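De: Mireille Gaillard
Para: lista sala-dolden
Asunto: Re: [sala-dolden] sillas, cables y la mesa blanca

Contesto rápido que entro a una reunión.

Yasmine Naciri escribió el 7 de febrero de 2021:
> Hola a todos:
> antes de pedir nada a Fedside quiero saber qué se queda en la sala
> y qué baja al almacén. Me dicen que hay sillas negras con ruedas de
> sobra al lado de la ventana, y en septiembre pagamos 800 por
> las del otro piso. ¿Se pueden aprovechar?
> Y otra cosa: ¿la mesa blanca la usa alguien? Châu la quiere para
> la entrada.
> Yasmine

Sillas: sí, se pueden aprovechar, pero no todas. Las del lado de la ventana las mueve todo el mundo y luego nadie las devuelve. Yo dejaría las de respaldo de malla, que son cómodas, y bajaría las que sobren. Ojo, en una hay una bolsa negra colgada del respaldo. Si es tuya recógela, por favor, que no quiero bajarla al almacén con silla y todo.

Mesa blanca: la que está contra la pared de ladrillo. Por mí que se la lleve Châu, pero que mida antes la puerta. La de Dadow entró de canto y perdimos 40 minutos.

Cables: el montón del suelo debajo de la ventana sigue ahí. Thiện quedó en traer bridas, compró 20, no sé si llegan. Separar primero los que funcionan. Los demás a la caja de Quan, sin enrollar si hace falta, pero fuera del suelo, que ahí las ruedas de las sillas se enganchan.

Pantalla: la blanca del trípode se queda. Pegada a la izquierda y un poco girada, asi se ve desde casi toda la sala.

El carro con el panel de madera no lo toquéis hasta que hable con Trí, creo que el panel es suyo y el carro no. El soporte negro que está al lado, lo mismo.

Lo de taladrar la pared para poner percheros, no. Los ladrillos van con huecos en esa celosía y no me fío de lo que aguante. Mejor un perchero de pie, en Fedside los hay de hasta 11 ganchos.

Si alguien puede quedarse el jueves un rato a bajar sillas que conteste aqui, no a mi correo. Lo del almacén lo hablamos luego.

Mireille

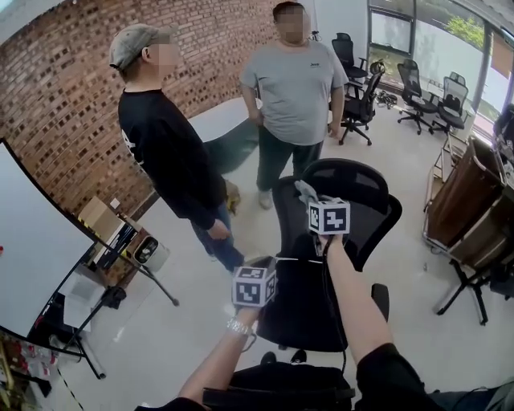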